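Ticket 51 – Handheld gripper: jaw width jumps halfway through a take
Project: Misilness student build (second-year group)
Opened by: Fenna Baert
Status: Closed
Priority: Normal

Opening message

Hello all, and thank you in advance for reading this, I know my tickets run on a bit. Our group has reached the part of the project where we record short tidying tasks with the handheld gripper and then try to teach them to the arm in the lab. The first task on our list is the simplest one we could think of: pick up a computer mouse, put it on its mat, let go. We did our first batch of takes in June and they looked lovely when we played them back, so I was rather pleased with us.

Then I plotted the jaw width. In a good take the line starts high, comes down smoothly as the fingers close, stays flat while the mouse is being carried, and goes back up at the end. In 5 of our 20 takes the line drops to zero for a moment in the middle of the carry and then pops back to where it was. The video shows no such thing, the fingers are holding on perfectly well. If we train on that, I am fairly sure the arm will learn to give the mouse a good hard squeeze on the way across, and I would like to spare it that.

What I have tried so far:
Restarted the recording program between takes. No change.
Swapped the USB cable for the spare in the Sitex box. No change, though the spare is shorter and made my shoulder ache.
Cleaned the lens with the proper cloth.
Tightened the mounting plates on both fingers. One screw was a quarter turn loose, so I had high hopes, but no.

Fenna

Reply from the lab helpdesk

Hi Fenna, please don't apologise, a long ticket is much nicer to work from than "it's broken". A few questions. Does the drop happen at the same jaw width each time, or anywhere? Are you recording at the lab bench or at home? And could you run the open and close test from the handbook, where you move the jaws slowly from fully open to fully shut with nothing between them? Do it with the desk just as it is when you record, please, no special tidying for our benefit.

Fenna's reply

I'm recording at home, at my own desk, as the lab bench is booked solid by the Van Wijk group until they have finished their drawer task (good luck to them, it is a horrible drawer). I did the slow test this evening with everything left where it was. 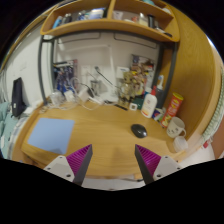
The slow test came out clean all the way down and all the way back up, four times in a row. So I did it again faster, and there it was, a little spike to zero on the second go. It always happens at nearly the same width, a touch wider than the body of the mouse, and only when I'm moving quickly. I had been blaming the camera, but now I'm wondering about the sensor in the handle.

Could it be the Kustwood handle? Ours is the older one, with the sliding trigger. If I wiggle the trigger sideways there is a tiny bit of play in it, and I can't remember whether there always was.

Reply from the lab helpdesk

That is a very good clue. The older handles have a small connector behind the trigger, and the wire to it can work itself slack. When the trigger goes past a certain point at speed, the wire gets a tug and the reading drops out for a few samples. Slow movements don't bother it, so the slow test passes.

Please unplug the handle first, then:
1. Take off the rear cover (4 screws, keep them in a cup).
2. Press the connector home until you feel it click.
3. Tuck the slack wire under the plastic guide.
4. Put the cover back and repeat the fast test.

If it still drops, bring it in and we'll fit a new lead.

Fenna's reply

The connector was sitting at a slight angle, and it clicked in with hardly any push at all. I've since done the fast test until my hand was tired and the line has stayed smooth – not one spike. I also re-recorded the five bad takes and they plot just like the good ones. I've left the old versions in a separate folder in case anyone wants them for the report.

One small request, if I may: could the handbook mention doing the test at both speeds? I'm happy to write the paragraph myself. Thank you so much for your patience with me.

Helpdesk note

Yes please to the paragraph, send it over whenever you like. Closing this one. The other older handle has been put aside for the same check before it goes out again.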